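Table Clearing by Hand-Held Gripper: Workshop Tips

Kadora Workshop Notes, household tasks section
Last revised 24 October 2021

These tips are for anyone recording table tasks with hand-held grippers for the Raluneo method. They cover the table, the objects, the order of work and what we found when the recordings were used for training.

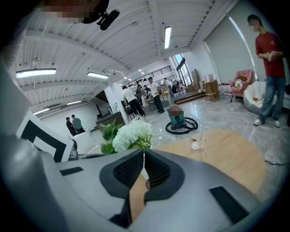 Flowers and a wooden table in both views. 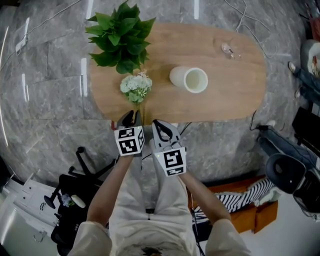
Younes Shehata wrote in after the first version of this page to say that he had followed it with his own group in Sikport and got poor results until he stopped tidying the table between recordings. His people had been putting every cup back on the same spot, and the trained arm would only pick up a cup from that spot. Once they let things lie where they had been left, it improved within a day's worth of new material. He asked that the advice be moved to the top, so it now comes first.

Setting out the table

Move everything between recordings. A hand's width is enough for most objects. Turn cups as well as shifting them, and leave one lying on its side now and then.

Mix objects that are easy to see with ones that are not. Clear glass is the hardest thing we use. Our arm missed it far more often than a plain white cup, and the only cure we found was more recordings with glass in them, taken at different times of day.

Flowers and pot plants are worth including. They are soft, they hide whatever is behind them and they don't have one obvious place to hold. Grip a cut bunch by the stems. If the heads get squeezed the petals drop, and you will be picking them off the table for the rest of the afternoon.

Keep drink out of the cups unless pouring is the task. A little water in the bottom is fine for practice. Have a cloth near.

Using the grippers

Hold your wrists as you would for carrying two full mugs. Most beginners lift their elbows too high and tire quickly.

Close the fingers slowly for the last bit of travel. People snap them shut because it feels tidy, and the arm then learns to do the same, only harder.

Keep marker cubes clean and uncovered. A loose sleeve over one spoils the recording from that moment on. Wipe them with a dry cloth. Spirit cleaner took the black off two of ours.

Run cables behind you or down your side and leave enough slack to reach the far edge of the table. Check before you start, with both arms stretched out.

If you drop something, carry on and pick it up again. We used to throw these recordings away. See the results below.

What we found

In June we trained the same arm three times on table clearing. The full collection came to 3030 recordings. The first training used only clean ones, with no drops or second tries. The second used the whole collection. The third used the whole collection but with the approach to each object slowed down in playback.

Each version was then given 102 attempts on tables it had not met before. The clean-only version failed mostly after a first miss. It would close on air, lift, and go on to the put-down as if it had the cup. The version trained on everything went back for a second try in most of those cases. Slowing the approach made no difference that we could measure, and we have dropped it.

Glass was still the weak point. Of the failures in the second version, 19 were with clear glass – more than with any other object.

All of this was done with one type of arm, the Gaber, and on wooden tables. We would not promise the same on a white or a shiny top. A group that tries it on a glass table should expect to need a good deal more material.

Looking after the kit

Brush crumbs and pollen out of the finger pads at the end of each session. A dry toothbrush does the job. Damp pads slip.

Charge everything overnight and label the recordings before you go home. Write down which objects were on the table, even if it seems plain from the video. Clear glass is easily missed by whoever is sorting the files later – put it first on the list.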